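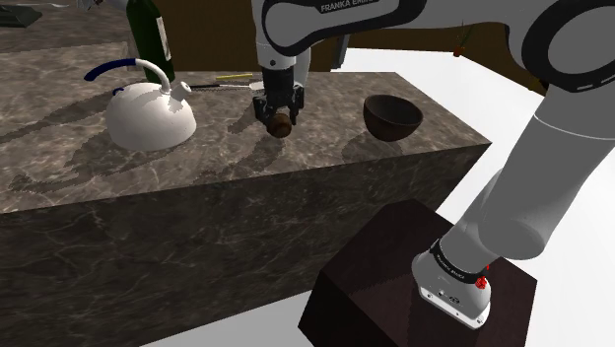 Budget question for anyone who has bought a small arm for kitchen work. We run a shared prep kitchen and a supplier called Vutia is quoting us for an arm on a pedestal at the end of the counter, plus a year of what they call task coverage. The pitch leans heavily on the simulation. Fine, the Franka arm in the render holds a little round brown thing over a marble counter, with a kettle and a bowl nearby, and it all looks very tidy. Our counters are steel, scratched, and usually have flour on them. I have asked twice what the simulated work tells me about the real work and got a brochure both times. The quote has a line for "site adaptation" at 400 a day with no number of days next to it. Is that normal? And what should I be putting in the budget that isn't on the quote? I have to hand in numbers in September.
Posted by prepkitchen_ona, Aug 16, 2025

Jhun Barredo
An open-ended day rate is normal in the sense that they all try it. Don't sign it. Ask for a cap. When we bought ours the adaptation was supposed to be short and it ran to 7 days, and most of that went on lighting and on one shiny tray the vision system kept losing.
A render is good for two things, reach and layout. If they model your counter at your height with your pedestal position, you can find out before you pay whether the arm gets to the back edge. It won't tell you much about grip. Small round things are a fair test for a two-finger gripper, but in a simulation the friction is whatever somebody typed in. Ask them to run the same pick on a real arm, with your objects, while you stand there. If they won't, that is your answer about the coverage plan too.
Not on your quote, probably:
Spare finger pads
Guarding or a scanner, depending on what your safety assessment says
The assessment itself
Somebody's wages while they learn to restart it
Floor space. A pedestal takes more room than you think once people have to walk past it
I'd also get the software license in writing. Ours was "included" and then it was included for the first year.

tiltavik_user
We got a Tiltavik package and it was ok. Just rent first if they let you. Support was slow.

Obi
I mostly agree with Jhun but would go further – I don't see the case for buying at all yet. What is the job? You say kitchen work, and the quote seems to be for an arm that can pick things up, and those are a long way apart. Write down one task, how often it happens in a day and what it costs you now in hours. If the vendor can't put a cycle time against that one task, leave the purchase line blank and ask for trial money only.
Skidska quoted us as well, and the cleaning section was two sentences long. Check whether the arm you are being offered is rated for washdown, and if it needs a cover, price the cover and the replacements. We were told over the phone it would be fine. I asked for that in an email and I'm still waiting.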